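Vidstead Record Office, Conservation Workshop
Bench notebook, January
Rent book of 1685: tissue repairs, continued

09:10. Work resumed on the rent book. The volume was moved from the strongroom to the workshop yesterday afternoon and left in its box overnight to adjust. Relative humidity at the bench this morning was 50 per cent by the Wuvov logger. The strongroom shelf had been reading 41 per cent, and the difference shows in the opening leaves, which lie flatter today than when the survey was written. The box should remain in the workshop for the duration of the treatment. Carrying it back and forth each evening is not advised, whatever the old procedure sheet says.

Condition is as stated in the survey, with two corrections. The tear at the foot of the Lady Day account runs further into the gutter than was recorded and passes through the last line of writing. The loss at the head of the following leaf is smaller than recorded. Part of the fragment was found folded behind the sewing and can be relaid. It has been placed in a labelled envelope inside the box lid.

Ink is iron gall throughout, in more than one hand. The heavier hand has burned through at the downstrokes on several leaves, and there is brown haloing on the facing pages. The bathophenanthroline strips were positive for the heavier hand and very faint for the lighter. No water-based adhesive is to be used across any written area until this has been discussed further. Wheat starch paste may be used in the blank margins only, applied as dry as it can be worked.
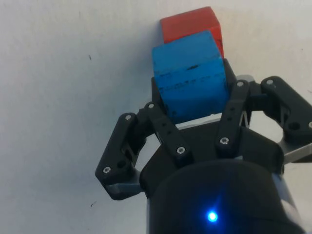

For the written areas the intention is to use a remoistenable tissue coated with gelatine. Colleagues will recall that last year's batch was made with methyl cellulose, and that it gave a weak bond on the sized paper of this period. Gelatine has the further advantage of limiting the movement of iron ions at the edge of the repair. The lightest tissue in the Pellano sample book was chosen after comparison on scrap. The next weight up is easier to handle but can be seen from the reading position, and it obscures the fine hairlines in the lighter hand.

10:30. Gelatine prepared at 3 per cent in deionised water. Granules were left to swell in cold water first and then warmed in the bain-marie. The thermostat on the bain-marie overshoots badly and has to be watched. The solution was strained through the nylon mesh and brushed out on polyester film, and the tissue was then laid down from one edge. The first sheet trapped air along the long side and has been kept for practice. Later sheets were satisfactory. They have been put on the rack to dry, away from the radiator, and should not be lifted before the afternoon.

Note on brushing: the wide hake brush sheds. Two hairs were picked out of the coating with tweezers. The smaller brush takes longer but leaves a more even film, and it is recommended for anyone repeating this.

11:45. Surface cleaning of the margins with soft sponge, working outwards from the text block. Considerable soot came away from the fore-edge. The gutters were brushed only. Debris from the gutter of the Michaelmas account included several grains of blotting sand and a short length of undyed thread. These have been bagged and will stay with the volume. Sand adhering to the writing itself was left in place.

A pencil note was uncovered on the inside of the rear board during cleaning. It reads as a column of sums and is plainly later than the book. It was not cleaned any further and should be brought to the attention of the searchroom staff for the catalogue entry.

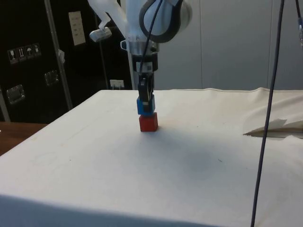
Maximiliano Cabello came down at midday to look at the sewing. In his view the two outer supports are sound and the middle one has failed only at the front joint. He advises against resewing and would prefer a local reinforcement with linen thread, taken through the existing holes. This agrees with the treatment proposal and avoids disturbing the spine linings, one of which is a strip of printed waste that may be wanted for study. He also asked that the opening angle be limited while the repairs are made. The foam wedges have been reset accordingly, and the volume is not to be opened flat for any reason, including photography.

There was some discussion of the parchment wrapper. It has shrunk at the tail and no longer covers the edges of the leaves. Humidifying it would relax the turn-ins but would bring moisture close to the ink. The decision was to leave the wrapper alone and to give the necessary protection by means of a properly fitted box.

14:20. Gelatine tissue dry and released from the film without difficulty. Trial strips were reactivated on blotter damp with the ethanol and water mixture and applied to scrap paper of similar date. Strips taken up too wet left a visible tideline at the edge. Those given less time on the blotter adhered well and could be lifted afterwards with the same mixture. A sponge cloth under the blotter helps to keep the moisture even. The scrap has been placed under light weight and labelled, and it will be checked tomorrow against the indicator strips. 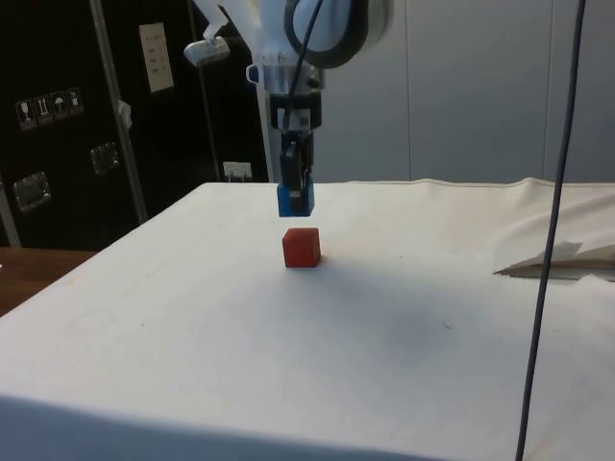
Blue block above the red cube, white cloth.

The first repair was then made to the Lady Day tear. The edges were aligned over the light sheet, where the laid lines gave a reliable guide, and held with small glass weights. The tissue was torn along a needle line to leave a fibrous edge and applied to the verso in short overlapping lengths. Working in short lengths made it possible to correct the alignment at the bend in the tear. Each length was dried between bondina and blotter before the next was begun. The indicator strip laid beside the finished repair showed no colour.

15:40. The Yakubu press was found to be closing unevenly, with more pressure at the left side than at the right. Test boards confirmed it. It has been taken out of use for this project and a note left on the handle. Repairs will be dried under individual weights, which in any case gives better control near the gutter. The supplier's service visit is due and the fault should be reported then if the platen cannot be trued here.

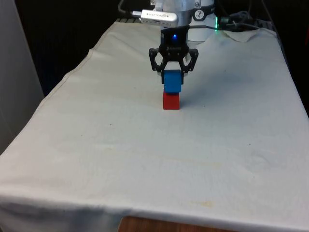

Blue cube held over the red, gripper closed on both sides.

16:50. The leaf was examined in raking light before the volume was closed. There is slight cockling beyond the end of the tear, which was present before treatment. The line of writing that crossed the tear can now be read without a break: it records an allowance made to a tenant for the repair of a barn door. Almost all of the page above it is sound and needs nothing.

Outstanding for the next session: relay the fragment from the envelope; continue with the tears in the Michaelmas account; check the scrap trials; order more polyester film and a replacement for the hake brush. The remaining gelatine solution has been discarded, as it does not keep. Coated tissue is in the plan chest, second drawer, between sheets of silicone release paper, with the coating side down.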